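Driltlow – Small Arrangements on Round Tables

README, August update

Welcome! Driltlow is a collection of notes and pictures on how people dress the small round tables in offices and shared rooms – the vase, the card, the bit of greenery that turns up between two meetings. I started it at the Lakusby building because I kept noticing how much a table changes when someone puts flowers on it, and it grew from there.

What's inside

The current release has 350 entries. Of these, 207 are tables with flowers of some kind and 100 are tables with only a card, a sign or a small ornament. The rest are mixed bags (books, bowls, one very handsome pinecone). There are 1623 tags in all, spread over the whole set.

Folders

tables/ – one text file per entry, with the notes
pictures/ – the matching pictures, same name as the text file
tags.csv – every tag, one per line, with the entry it belongs to
words.txt – the word list, please read it before adding tags!

Fields in each entry

shape: round, oval, square or other
top: the color of the tabletop in plain words, such as "light honey" or "dark brown"
items: what has been set out for decoration
flowers: the kind if you know it, otherwise "like" plus your best guess
holder: vase, jar, cup, pot
behind: chairs, blinds, walls, whatever gives the room its feel
notes: anything you like, and I do mean anything

A word on colors

Thịnh Ông went through the word list one long Tuesday and made it so much better. We used to have eleven kinds of blue! Now there is blue, gray-blue, dark blue and "other blue", and people agree with each other far more often. Green is still a bit of a mess. Leaves get one tag only, unless two kinds are plainly different.

Pairs are my favorite part of the set. A tall thing and a low thing, or a soft thing and a plain one, standing a little apart on a bare top. The tag for this is "pair", and it covers a card holder with a bouquet, which I never get tired of. A wooden base next to a white vase looks so fresh on a pale table, and gray-blue flowers with green leaves around them are lovely against all that warm wood.
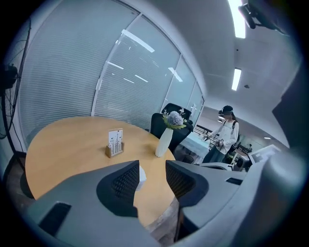 For flowers in big round heads, write "hydrangea-like" and leave it there. We don't tag real or artificial, as too many entries came back with a different answer each time. Cone-shaped vases go under "conical", with the narrow end noted as "foot" if it sits at the bottom.

Known gaps

Hardly any square tables yet. The Triệu rooms are thin on notes, and the Trorkonon entries still use the old color words in places. I'm working through them in the evenings – slowly, but it's a happy job.

Adding your own

Copy blank.txt from the tables folder, fill in what you can and leave the other fields empty. Cards with patterns are very welcome, so do say whether the pattern is plants, lines or dots. Send new entries to the Driltlow inbox with "table" in the subject line.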